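Skorelberg Training Rooms
Workstation and storage inspection: checklist with comments
Date: 2025-09-29
Area: Bay with white cabinet, Arolport building
Next inspection: November

Marking: OK / Fix / Watch. Every Fix gets a comment. Leave the sheet in the folder by the door when you're done.

1. Floor and access
Walkway to the bay clear: OK
Floor dry, no loose mats: OK
Exit sign lit: OK
Comment: Two flattened cartons were leaning near the exit. Moved to recycling during the inspection.

2. Tabletop
Surface clean, no splinters or raised edges: OK
Table steady when pushed from the side: Watch
Comment: Slight rock from the back left leg. A folded card had been put under it. Replace with a proper levelling foot. Vasseur sells them in packs of 20.

3. Cabinet
Sits level, doesn't tip with door fully open: OK
Door swings freely and stays where it is left: Fix
Handle tight: OK
Shelves seated on all supports: OK
Inside clear of sharp points: OK
Comment: The door drifts when left half open. The lower hinge screw turns by hand. Tighten it, then try again with the shelves loaded. The door is tall and its edge comes down nearly to the tabletop, so keep fingers away from the gap underneath when swinging it. Don't stack anything on the table inside the door's path.

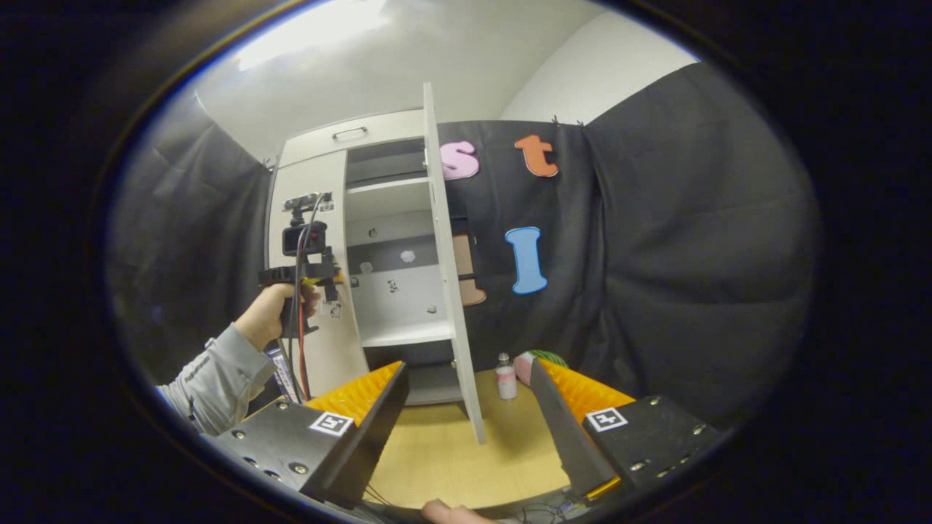
Item 3: white cabinet at the back of the enclosure, door open. Curtain with foam letters behind and to the right.

The small holes in the back panel are fine as they are and don't need filling. Feel along the lower shelf as well as looking, as it is dark in there and small items get missed.

4. Curtain and foam letters
Curtain hung securely: OK
Bottom hem clear of the floor: OK
Letters firmly attached: Watch
Comment: One letter is lifting at a corner. Press it back and check again in November. If it lets go, use fabric glue and not pins.

5. Cables and power
Cables kept clear of the door swing: Watch
No damaged insulation: OK
Power board off the floor: OK
Power board load under the posted limit: OK
Comment: Thin cables tend to bunch up at the front edge of the table. Please tie them back before opening the cabinet. The posted limit on this circuit is 3,000 watts. Measured draw was 400 watts with everything on.

6. Light and air
Task light working: OK
Vent grille clean: Fix
Comment: Dust on the grille. Add to the Clorau cleaning list.

Follow-up
Hinge screw: tighten before the bay is next booked.
Levelling foot: order this week, job number 285.
Vent grille: next regular clean.
Write the date beside each job when it is finished and initial it. If the hinge screw won't hold, tape the door shut and put an out-of-use tag on the handle.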